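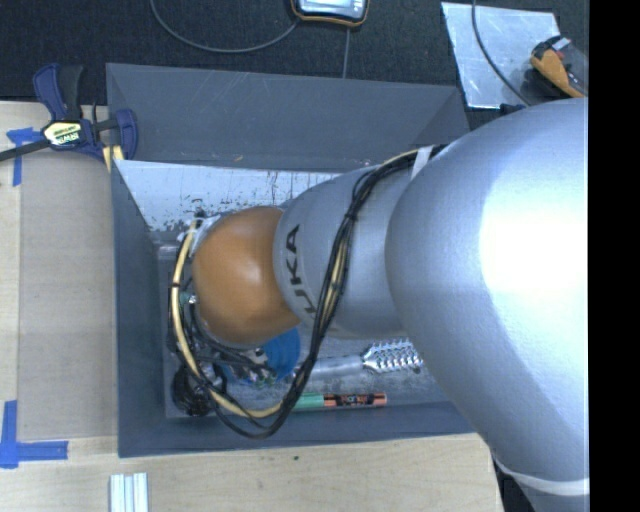

**bin picking w/ KUKA, occlusion masking result (fixed cam)**

**zoltow_r:** ok so numbers from the November runs. Method is the dumb one: drop every image patch the arm covers before the policy sees it, train on what's left. 121 picks per condition, 3 seeds. Failed grasps went from 41 to 26. Same demos, same bin, nothing else changed

**dotham88:** how do you know which patches the arm covers? joint angles + mesh?

**zoltow_r:** yep, mesh projected from joint angles. cables are not in the mesh tho

**dotham88:** then I dont buy it. that cable loop hangs way out past the orange joint, right down over the bin. Your mask misses it and the policy still gets it as signal. could be half your gain or could be hurting you

**ashour_lab:** disagree, a bit. We ran something like this on the Tudelberg set, padded the mask by 2 patches, no real change. cables move with the arm so mostly it just learns to ignore them

**dotham88:** "mostly". did you ever shift the cables between train and test?

**ashour_lab:** no

**dotham88:** well

**zoltow_r:** fair. can re-tie the bundle and rerun the eval only, no retrain. probly one afternoon

**pk_grips:** more worried about the long thin stuff. marker lying along the front wall, brush thing next to it, big link right at the end of the brush. Are failures split by object?

**zoltow_r:** not split yet. from memory its mostly things near the wall, masked or not. will post teh table

**pk_grips:** split by object AND wall distance pls. one average over everything tells me very little

**dotham88:** +1, and keep the clamp where it is between runs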